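Hand-guided grippers belong in the small workshop

The usual route into robotics for anyone building at home is to buy an arm. I did it that way, and so did most of the people who share benches at Landeg. The arm arrives in a box, takes a fortnight of evenings to assemble and calibrate, and then spends the next year picking up a foam cube. My argument is that the arm should come last. The gripper should come first, and it should be held in the hand.

Our build at Landeg is called Pleltero. It is a pair of two-jaw grippers carried by a person, each with a marker plate on top so that its position can be recovered from video. The operator does an ordinary task with the grippers in place of fingers, the motion is recorded, and the recording is later used to train a policy for an arm that has the same jaws. None of this is original. The research groups published the general method some time ago, and the parts are within reach of anyone with a printer and patience.

What interests me is the order of work it imposes. With an arm, the first problems are torque, backlash, cable routing and firmware. All of them are solvable and none of them tells you whether the jaws can do the job. With a held gripper the first problem is the job. If a jaw pad slips on a smooth plastic lid in the hand of a competent adult, it will slip on the end of an arm as well, and you have learned this for the price of the pad. We changed our pad profile 18 times before June. On the arm each change would have meant re-zeroing the joint and checking the tool offset. On the held version it meant two screws.

The tasks should be dull and should involve containers. Boxes with lids, latches and handles are a better test than blocks, as they have thin edges, parts that move relative to one another and a right way round. A lid gripped at one end twists. A lid gripped at both ends needs the two hands to agree, and agreement between two hands is precisely what the cheap demonstrations leave out.
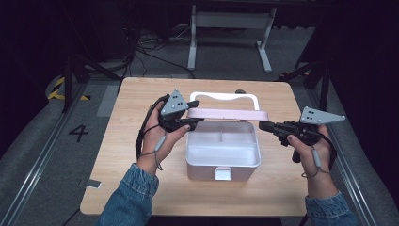 Does a home builder need two grippers, or will one do? Two, if the objects are ordinary household ones, and it is easier to design for the pair from the start than to add the second later. The tracking, the storage format and the clock all have to cope with two streams, and retrofitting a shared clock is miserable work.

The clock deserves a paragraph of its own. Our first recordings had the left and right streams drifting apart over a long session, and the policy trained on them closed one jaw noticeably early. We spent a good while blaming the model. The fault was in the logging, where each side stamped its own frames. A single trigger line to both sides cured it. I would now fit that line before fitting anything else.

Marker plates have their critics, and the criticism is fair. They are bulky, they catch on things, and they vanish from tracking when the wrist turns too far. Tracking without markers is neater on paper. In a shared workshop with strip lights and people walking past, I have found it unreliable, and a plate that fails does so plainly. You get a gap in the trace and discard the take. A markerless tracker tends to give you a smooth, confident, wrong answer, and you find out after training.

The cost in labour is real and should be stated. Our present set holds 2,802 usable takes, and every one was done by a person standing at a table repeating a small motion. Wrists tire. We cap a sitting at 49 takes, after which the quality of the grasps drops enough to see in the plots. Anyone who says the method is cheap is leaving out the evenings.

I also accept that it is less fun. An arm moves by itself, and that is what visitors want to see. The group at Sulton built a very handsome six-axis machine called Demon, and it draws a crowd on open evenings. It still has the jaws it came with, which cannot lift a flat lid off a table. I would rather have the jaws.

My advice to a workshop with a modest budget is to leave the arm on the wish list, print two grippers, get the timing right, and record something tedious. If the data are poor you have lost some plastic. If they are good, you will know exactly what reach, payload and wrist travel to look for when you do buy.

Comments (4)

benchvice
Agree on the clock. We used a shared LED blink in view of both cameras instead of a trigger line. Crude, but it works for short takes.

tolpuddle_m
You skate over the gap between a human wrist and a cheap arm's wrist. Plenty of takes will contain motions the arm cannot reach at all. How many do you throw away?

offcut
Unfair to Demon. The jaws are being replaced.

rivnut
What material did you settle on for the pads? I have tried silicone sheet and it peels.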